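# About Fliltwood

We write the software that lets two-armed robots tidy up a room. Other people build very good arms and hands, and we're happy to leave them to it. What we love is everything that happens between a camera seeing a living room and a pair of hands doing something sensible in it.

Tane Halliday and Khrystyna-Mariia Kovalchuk started the company in Mindville after years of sharing a desk and arguing over motion planners (they still argue, and we still get better planners out of it). Our test lounge is in the same building, so new code can go from a laptop to a real sofa before lunch.

## Seeing the room

Soft furnishings are brilliant test material! A cushion never sits the same way twice, and pale leather under daylight is hard on any depth estimate. Ashby, our perception package, works out which things are loose, where their edges are and which way up they belong. We've tuned it on 3,000 labelled views of cushions, throws and pillows, and it learns something from every new one. 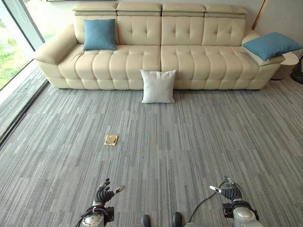 *Cushions to sort out in the test lounge: one on the carpet, one tipped across the armrest.*

Once Ashby has a list of objects, Trilta takes over. Trilta is our planner and controller, and it treats both arms as one problem. It replans 60 times a second, which means it can change its mind while the hands are still moving – a squashy object will give you plenty of reasons to.

Most of our effort this year has gone into two-handed grips. Squeeze a cushion too lightly and it slides, too hard and it folds up in the middle, so Trilta balances the push from each side as it moves.
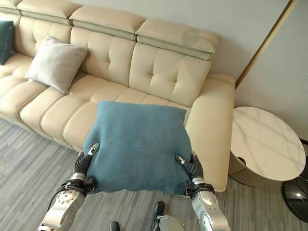

## Working with us

We're a small team and we like visitors. Every Wednesday we run the week's new code in the lounge, and anyone on the team can suggest a task, however daft. If you write planners, enjoy untangling logs or have strong views on simulation tools, please get in touch. Khrystyna-Mariia reads all the messages herself and Tane puts the kettle on.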